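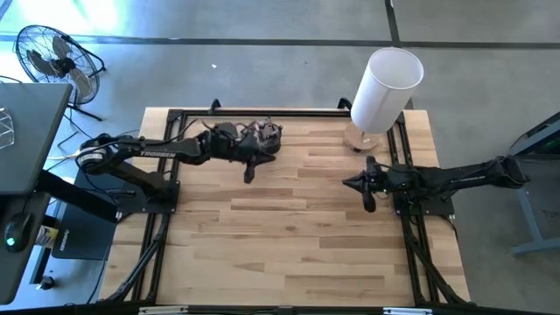
gvachon
Bimanual handover, teleop with leader arms. 100 demos recorded, policy still drops the part at the exchange. More demos or better ones?

lyle_d
Better. Cut every episode where the operator hesitates before the release. I kept 20 out of 100 on Soylu and it beat the full set.

zdegefa
Disagree. With 20 it never learns to recover from a bad grasp. I'd go to 300 and vary the start pose.

lyle_d
Recovery demos are fine. Hesitation isn't recovery.

gvachon
Both grippers start near the center, same pose every episode. Could that be it?

zdegefa
Probably. Start them farther back and offset one side.

saodah_n
Check your gripper lag first. Mine was late on the left only.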